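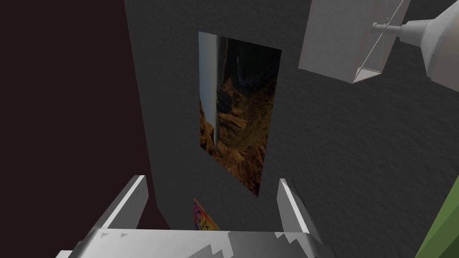 O braço custa menos que a mesa

Pesquisar no site Buscar

Todo orçamento de robô começa pela garra, porque a garra fica bem no slide. Na Bandivcombe pediram 3000 euros para as pinças e dois para a rubrica "diversos". Dois euros, sim. Perguntei se era gralha e disseram-me que era otimismo.

Eu teria feito ao contrário. Primeiro o simulador, onde bater numa parede sai de graça, e seis meses de horas de alguém que saiba mexer nele.

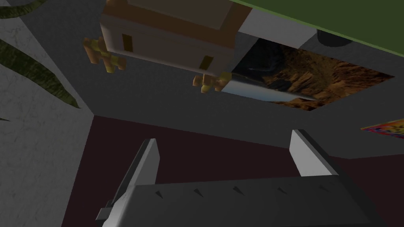 Depois, com calma, as compras. A proposta da Dalent tinha 192 linhas e nenhuma dizia "formação" — mas havia lá um suporte para o manual. Assina-se em dezembro, que é quando a verba caduca e o juízo também. 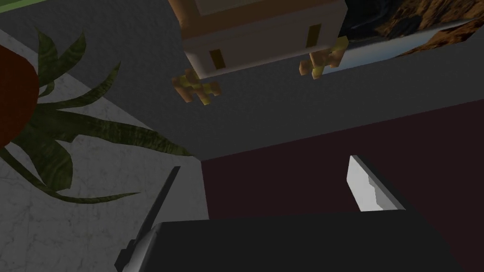
Baidoo discorda: para ele, simulador sem máquina ao lado é desculpa para adiar a encomenda, e quem espera pelo orçamento perfeito acaba a comprar cadeiras. Talvez. As cadeiras, pelo menos, chegam montadas.

Artigos relacionados
Brondell: alugar ou comprar?
Peças sobressalentes, esse luxo
Como ler uma proposta até ao fim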